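# Matte white desk top, two years in: would you buy it again?
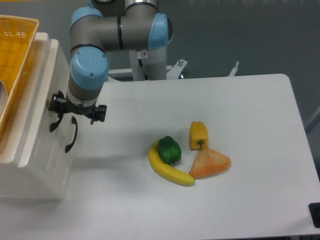 ## Original post

**plainoak_66**

I need a new work surface for the spare room and I keep going back and forth on matte white. The one I have my eye on is the Garnalari top from Plundberg. My current desk is dark walnut veneer and it shows every speck of dust by noon. My wife wants white because the room only has one window and it faces north.

What I want to know is how it holds up to daily use. I drink coffee at my desk, I write with fountain pens, and I lean on my forearms all day. The store display looked fine but it had been there a week.

## Replies

**tobinsdesk**

Had the Garnalari for two years. Coffee wipes off if you get to it the same day. Fountain pen ink does not. I have a blue spot near the front edge that I cover with the mouse pad. Otherwise no complaints.

**ginette_collet**

I disagree with the above on ink. Rubbing alcohol on a cotton pad takes it out if you go slow. Try it on the underside first. What I could never get out was the shine. Where my arms rest, the finish has gone glossy in two patches, and you see them when the light comes in low. If matte is the reason you're buying it, think about that.

**hallway_lamp**

Same here with the shiny patches. I put down a felt mat and stopped looking at them.

**marlow.k**

Skip laminate and get linoleum. I put Kodura linoleum on a birch ply top and it's been great. Warm to the touch, no glare, and small scratches close up a bit over time. You do have to seal the edges yourself.

**tobinsdesk**

Linoleum dents, though. My brother has a ring from a monitor foot that has been there since January. And he asked about white. The linoleum whites I've seen are all closer to mushroom.

**marlow.k**

Mushroom is easier on the eyes. I'd take a dent over a blue spot.

**plainoak_66**

The color is pretty much decided, so let's stay with white. Does anyone have the Nygård? It's 3 cm thick and the Garnalari is 2 cm. I have two monitors on a clamp arm and I'm worried about flex.

**ginette_collet**

The thinner one will flex with a clamp at the back unless you put a steel plate under it. I used a scrap plate and it stopped moving. With the Nygård I don't think you'd need one, but check that your clamp opens wide enough.

**drywall_dan**

I have the Nygård. No flex. It's heavy, get somebody to help you flip it. The corners are sharper than I'd like and I've caught my hip on one more than once.

**hallway_lamp**

Whichever you get, don't use melamine sponges on it. They're an abrasive, and they're where half of the shiny patches come from.

**ginette_collet**

I never used one on mine. It was just sleeves.

**hallway_lamp**

Fair enough. Still wouldn't use them.

**plainoak_66**

Thanks. I'm leaning toward the Nygård and a felt mat. Clamp opens to 6 cm so that part is fine. Dan, did yours come with predrilled holes for the legs, or did you have to measure?

**drywall_dan**

Predrilled, but only for their own legs. For anything else you measure. Put tape on the drill bit so you don't come through the top.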